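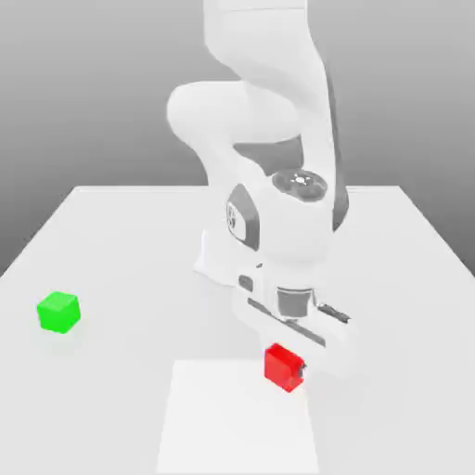 萝卜不加糖：说句扫兴的，在电脑里摆弄方块，跟我家厨房那一摊子差得太远了。等它哪天能把炒锅底刷干净，再来喊我。

Ngata老厂工（楼主）：我就知道一楼会有人泼冷水，哈哈。先把话说全：我在Kolville一家小五金厂上班，五月份开始自己下班琢磨仿真，机械臂、一张白桌子、一红一绿两个方块，桌上再画块白色方区。现在练的就是红方块这一步，手爪下到方块边上，指头对准了再夹。我想问大家的是：家务也好，车间杂活也好，你们觉得机器现在到底能干哪些？

半夜修洗衣机：车间早就能干了吧。我们这边码箱子，一班3000件，没见机器喊过腰疼。

Ngata老厂工（楼主）：码箱子我服，箱子都一个样嘛。我们厂是一筐杂件倒出来，垫片、弹簧、卡扣缠成一团，老师傅闭着眼都能挑，换机器就傻了。

Titivbridge搬砖人：同感。我们线上试过一套Skerkow的分拣台，报价单上写得漂亮极了，到了现场，零件表面带点油它就认不准，光调灯光就调了21天！最后还是留了一个人站旁边，专门捡它掉的。老板嘴上说省了人工，我看是把人工换了个地方站。

半夜修洗衣机：楼上这是选型问题，别怪到机器头上。油件本来就该先洗再上料。

Titivbridge搬砖人：先洗再上料，那洗件的工位谁出钱？你来？

萝卜不加糖：你俩别吵，我说家里的。扫地机我有一台，216块收的二手，客厅跑得挺欢，一碰到孩子的袜子就卷进去，然后停在那儿叫。叠衣服、收碗、铺床，哪样它能干？我每天最烦的偏偏就是这几样。

灰猫配汤：我倒是比一楼乐观点。洗碗机不就是机器吗，用了以后我家再没为刷碗吵过架。大家老盯着长胳膊的那种，其实把活儿改成机器好干的样子，早就在干了（当然，把碗放进去还是得我来，这点我承认）。

萝卜不加糖：对呀，放进去还是你来，我说的就是这个放进去！碗里还有半块排骨呢，它知道要先倒掉吗？

Ngata老厂工（楼主）：这个问得好。方块我都嫌麻烦，歪一点角度，手爪就得跟着转，指头偏一点就可能把它推跑。昨晚我跑了454次，越看越佩服自己的手。碗比方块难多了，滑，还叠着，还有排骨……

半夜修洗衣机：仿真里跑得再顺也别高兴太早，摩擦系数填得准不准是个大坑。你搬到真机上，能剩一半成功率我请你吃面。

Ngata老厂工（楼主）：真机我哪买得起，先欠着这碗面。不过我不同意说仿真没用，撞了重来不花钱，厂里那台夹具撞一次，班长能念叨我一个礼拜。

灰猫配汤：楼主下一步做啥？绿的那块也要夹吗？

Ngata老厂工（楼主）：先把红的练稳，绿的往后排。再往后想把方块换成垫片，薄薄一片贴在桌上那种，估计要卡很久。有谁弄过薄片抓取的，求指点，用吸盘还是从桌边推出来再夹？

Titivbridge搬砖人：吸盘，别犹豫。带孔的垫片挑小号吸嘴，避开孔吸边上。太窄的就别试了，我们试过，漏气漏得人心烦。

半夜修洗衣机：铁垫片用电磁铁啊，吸什么盘。

Titivbridge搬砖人：电磁铁一吸一串，你再教它怎么分开？

Ngata老厂工（楼主）：记下了，两种我都在仿真里搭一下，跑完回来贴结果。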